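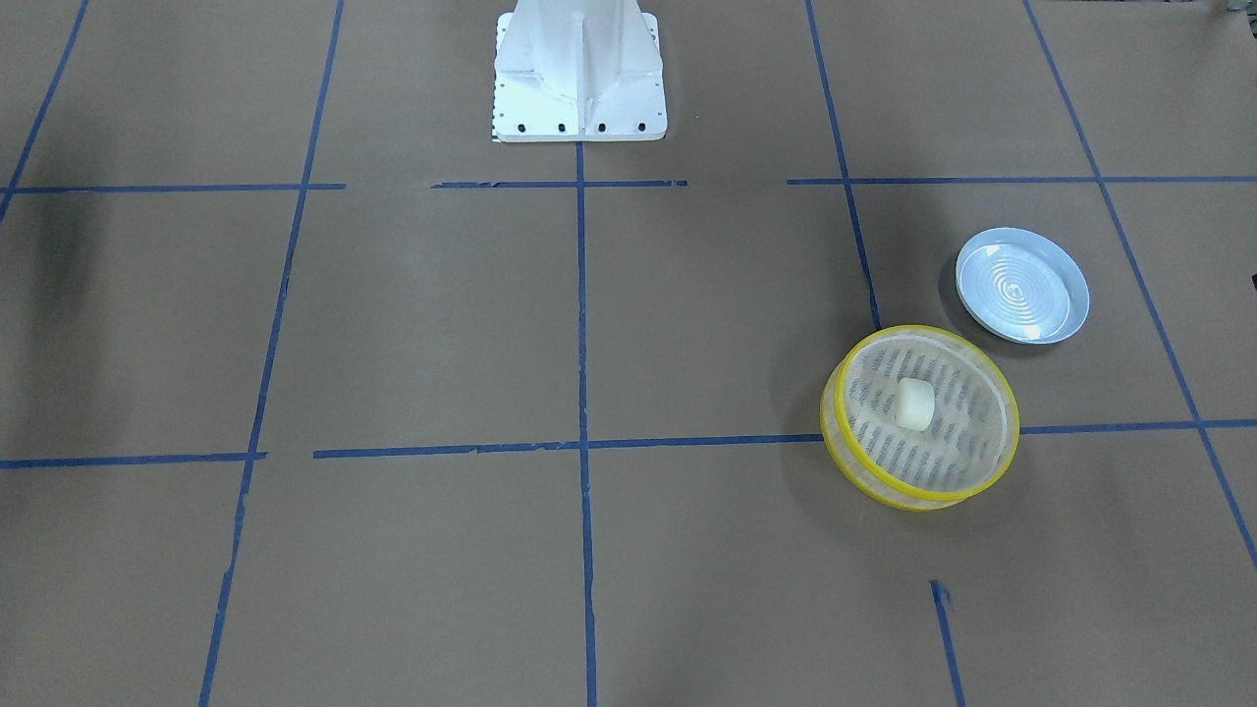 Robot base on its mounting plate, with the taped work surface, dish and yellow-rimmed container.

To: Workcell Practice list
Date: 2/12/26
Subject: Re: Draft 6, section on surface marking and object placement

Members of the list,

The Stakport editorial group has reviewed the comments received on Draft 6 of the Tabletop Workcell Practice Note. This message answers the comment submitted by the Sorance site, which is quoted in full so that other sites can follow the discussion.

> Our site asks for clarification of clause 4. The draft says that the work surface "shall be covered and marked before any recorded run." It does not say what material is to be used, how straight the lines must be, or whether an object may rest across a line. Our operators have read the clause in two ways. One shift places every object fully inside a cell. The other places objects wherever the run sheet calls for them and treats the lines as a guide for the eye. Of the 463 run sheets we returned in the last period, 143 carry a remark on this point. We would also like to know if the lines must be measured from the robot base or from the edge of the table.
>
> Sorance site, workcell operations

The group's position is as follows.

Covering. Plain brown kraft paper is acceptable and is the usual choice at the Vutuvo and Vidal sites. The sheet should cover the whole work surface. It should be replaced when it is torn or stained, or when old tape has lifted the top layer of the paper.

Marking. Blue painter's tape is acceptable. The clause was never meant to require a printed or machined grid. Lines laid by hand will slant a little, and a line may be made up of more than one piece. Small gaps between pieces, torn ends and slight wrinkles are not grounds for rejecting a setup. A loose end that can catch on an object is, and it should be pressed down or cut away before the run begins.

Reference point. Measurements are to be taken from the front edge of the mounting plate. Tables differ from site to site, and table edges have proved a poor reference. Where a line begins at the plate, as the central line does in the setup shown with this message, that line should be laid first and the others placed from it.

Objects across a line. The run sheet governs. A large item may rest over a line or over the point where two lines meet, as the yellow-rimmed container does. In such cases the operator records the junction and not a cell. An item that rests on top of another, such as the small white piece on the container, is recorded with the item beneath it and is not given a cell of its own.

Spacing between objects. Several members asked for a minimum distance. The group does not propose one. Close placement, such as that of the dish and the container, is part of many ordinary tasks, and a fixed distance would exclude them. The run sheet should state that the items are close together, and the site's own limits on speed and force continue to apply.

Irregular cells. Cells do not need to be of equal size. Each site should keep a dated sketch of its grid and give each cell a short label. If the paper is replaced, a new sketch is required even when the new grid is meant to match the old one.

Run sheets already submitted will not be returned for correction. The 143 sheets noted by Sorance will be accepted as they stand, with the remark kept in the record.

Revised wording for clause 4 will be circulated to the list before the end of February. Sites that object to the reference point or to the rule on junctions should reply on this thread and quote the paragraph concerned. Comments on other clauses should be sent under a separate subject line.

Stakport editorial group
Tabletop Workcell Practice Note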